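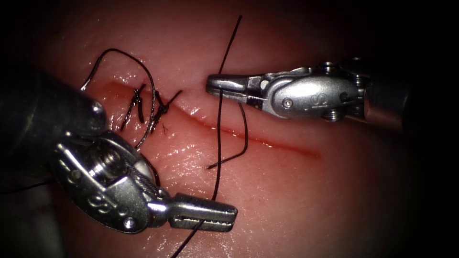
Minutes of the Kadlec Street Community Garden Meeting

January 21, 2025
By Tatiana Hrnčiar, minutes secretary
Last updated: January 21, 2025

Present: Zdislava Čierny (chair), Gonzalo Garrido, Juraj Machala, Tatiana Hrnčiar.
Apologies: Miloslav Doležal.

1. Previous minutes
The minutes were read and accepted with two corrections. The name of the hose supplier is Brada, and the plot of Mr. Machala is on the north side of the shed.

2. Money
The balance in the account is $2852. From this we must still pay $232 to Brada for the new hose and the tap fittings. Gonzalo asked if the plot fee will go up. Zdislava answered that it stays the same until July, and then we discuss it again.

3. Tomatoes and bean netting
Juraj informed that the old netting is torn in many places and the possums come in under it. He proposes to repair it one more season and to buy new netting after the harvest.
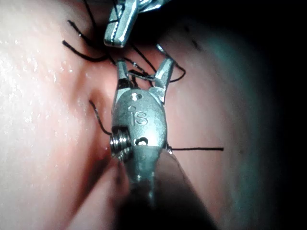 The repair of the netting will be done by the members on the working morning, and everybody should bring scissors and gloves. Juraj prefers a dark thread, because he can find it again when the netting comes down. Gonzalo showed how he makes the knot — the black thread goes in a loop over one open jaw of the gripping tool, as in the picture, and the end is then pulled through. It was agreed to use his method on the long side and ordinary garden ties on the short side.

4. Compost bays
The middle bay is full and must be turned. Citrus peel was again put inside, please take it home. Tatiana will write a new sign.

5. Festville open day
Festville asked for a stall with seedlings. Zdislava is in favour, Juraj would like first to see how many seedlings we have. Decision moved to the next meeting. The trestle tables can be borrowed from Dudden if we return them the same evening.

6. Other matters
The gate lock is stiff. Gonzalo will bring oil.

Meeting closed by the chair.

Related items
Watering roster for summer
How to apply for a plot
Minutes of the July meeting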